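In Defense of the Empty Bottle Pile

2024-12-13

I live in Barville, which switched to one of those sort-it-yourself recycling setups last January, and I have opinions. The big one is that we should all stop crushing our bottles the second they're empty. My neighbors think I'm nuts. Fine! But I grew up squashing everything flat, and I've come around to leaving the big clear ones alone until sorting day, because I like being able to see what I've got.

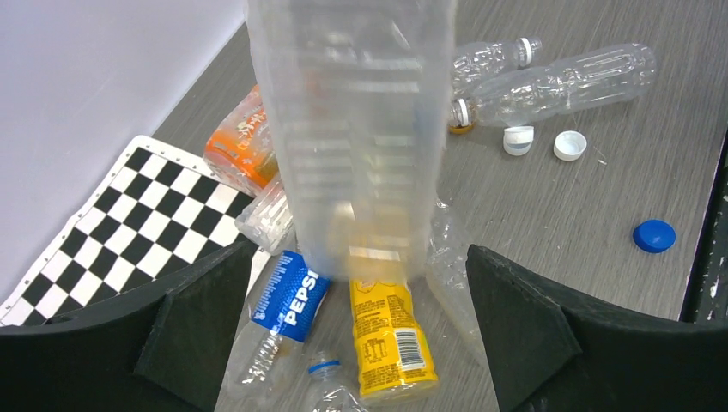
One big clear bottle still standing, and a Pepsi bottle lying down on the job.

The flyer we got in the mail was 35 pages long, and I read the whole thing (I was waiting on a dentist, don't judge). It's strict about labels and weirdly relaxed about caps. My sister-in-law over in Sondwood just tosses everything in one bin and her town deals with it, and I'll admit I get jealous.

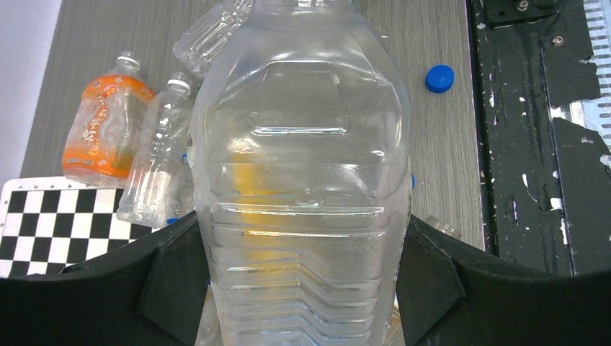
Still, I think handling each bottle once before it goes is good for a person. You notice how much you buy. I went through our receipts one evening and found 72 bottled drinks in one month - for two people who own a perfectly good faucet.

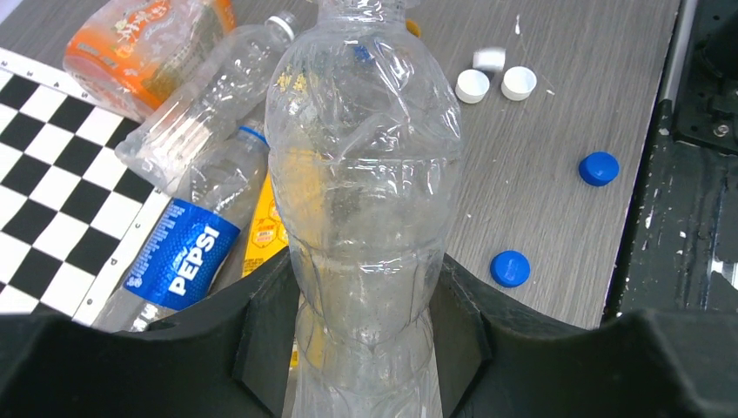 Water is the one that bugs me most. Soda I can sort of forgive, it's a treat and you can't get it out of the tap. So a Pepsi bottle with its big blue label doesn't make me feel bad at all, but the water bottle lying near it, no label and the white cap still on, that's the kind I'd like to quit buying. We got down to 71 the next month, so, you know, progress.

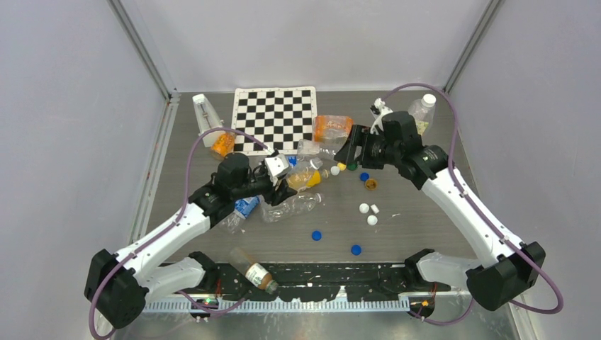

And please, give yourself a whole table for this. I tried doing it over the sink for weeks and hated every minute. Spread it all out, caps and wrappers too, and put on some music. Mine takes one album, or two if I stop for coffee.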